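Progress note on the open day, for the Pudorier small grants desk
From Oluwaseun Balogun, Cokbridge workshop
November

Hi all,

You asked for a page or two on how the open day went and where your money has gone so far, so I'm going to write it the way I'd tell it to you over coffee. The spending sheet is coming separately (Cheng has it and is chasing one last receipt for shipping).

First, the short version. We opened the doors, people came, the demo ran, and we have a decent list of folks who want to come back and try recording some tasks themselves. Spending to date is $2379, all of it inside the lines we agreed on. The only part that really slipped is the printed handout, which I'll get to.

## The day itself

We'd told you to expect a small crowd and we got one I was happy with – 19 visitors on the sign-in sheet, plus a few kids who didn't sign anything. They came in clumps. It was dead until nearly eleven, then half of them walked in together and I had to start my talk over twice. Next time I'm putting start times on the flyer instead of just "drop in," which sounded friendly when I wrote it and was a pain to run.

The talk was ten minutes or so on what we're doing: collecting examples of everyday handling jobs with hand-held grippers, so a robot arm can later be trained on them. Opening and closing things, picking things up, packing and unpacking. I kept the slides to a minimum and moved to the demo as soon as people started looking past me at the gear (they always do, and I can't blame them!).

The three jobs on the program were:

- opening and closing a case
- folding a dish towel
- sorting pens into a cup

The case was the hit of the day, which surprised me. I'd put it on the list as a warm-up. But a lid is heavier and more awkward than it looks once you take your fingers out of the deal, and people got that right away when they tried it. You could hear the room go quiet every time somebody had the lid halfway up. The towel was a bit of a mess. Folding with grippers is slow even for us, and the visitors mostly ended up with something closer to a wad. Good fun, not much use as data. The pens went fine.

## What visitors told us

We left a stack of comment cards by the door and I've typed them all up if you want them. A few things came up more than once.

People wanted longer turns. We'd planned on a few minutes each, and by the time someone had the feel of the grip it was the next person's go. A retired machinist told me he'd just figured out how to come at the lid from the side when I took the grippers off him, and he was right to be a little annoyed.

They also wanted to see what happens to the recordings. I showed a short playback on my laptop, but the screen is small and the sun was coming in on it. Several cards asked for "the robot part," meaning the arm doing the job on its own. We aren't there yet, as you know from the plan, and I said so on the day. I'd like to have something to show by the spring event, even if it's only the pens.

And there was a fair amount of talk about weight. The grippers are okay for a minute or two, then your forearms start to let you know. One woman who works in physical therapy offered to come by and look at how we're holding them, and I've taken her up on it.

## What went wrong

The handout. I sent the file off late, the shop printed it with the old address on it, and I wasn't going to hand out 19 copies of a wrong address. So visitors got a half sheet I ran off that morning. The reprint is on the shop, so it won't touch the grant.

Cables. We have too many, and they live on the floor. I taped down the runs across the main walkway before we opened and kept visitors on one side of the room, but it ate up a good part of my setup time and it isn't a long-term answer. Trellov gave us a quote for a set of overhead drops and I've put it in with the spending sheet. It would fit under the equipment line if we go with the smaller set. I'd like a yes or no from you on that before I order anything.

Last one – we lost a chunk of recordings in the middle of the day when a drive filled up. My fault, I hadn't cleared the practice takes from the week before. It cost us about 3 sessions' worth, and I now have a note on the inside of the door that says CHECK THE DRIVE in very large letters.

## Where we are against the plan

The open day was the second of the items in our agreement, so that one's done apart from the handout. The first, getting the workshop set up and both grippers working, was finished before the summer. What's left is the spring event and the shared set of recordings, which we promised to have cleaned up and labeled by then.

The labeling is the piece I'd keep an eye on. Cheng is doing it in the evenings and it goes slower than either of us guessed. A take that lasts half a minute can need several minutes of going back and forth to mark when the grip starts, when it slips, when it's let go. We've talked about paying a student for some hours over the winter break. There's room in the budget if we skip the second towel rack and the sign for the front window, and I'd happily give up both. I'll send you a proper request once I know who's available and what they'd charge.

On the case job, I've decided to make it a bigger part of the set than we first wrote down. It has a clear start and a clear end, people understand it without being told, and it makes you use both hands together in a way the pens don't. The plan is to do it from a few different standing spots, then with the case turned around, and later with something packed inside. 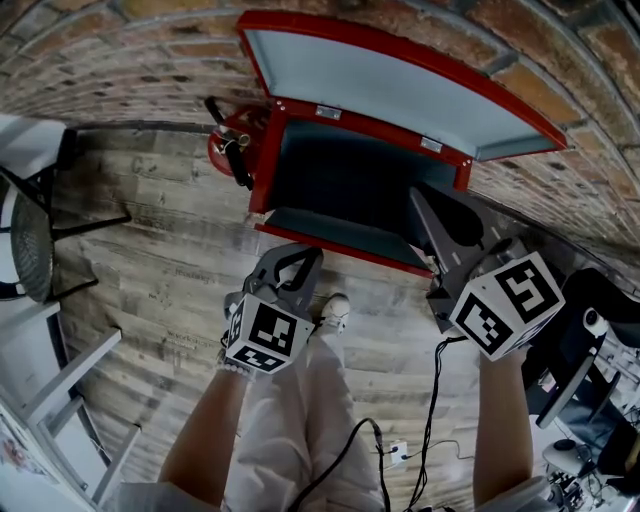
I'd also like to swap the towel for something kinder, maybe stacking cups, unless you feel strongly about keeping it. It's named in the agreement, so I figured I should ask before I quietly drop it. A one-line email is plenty.

If any of you want to come by and have a go, mid-mornings are best, and please let me know ahead so I can get the batteries charged. Parking is behind the building, through the gate that looks locked. Give it a good shove.

Thanks for backing this,

Oluwaseun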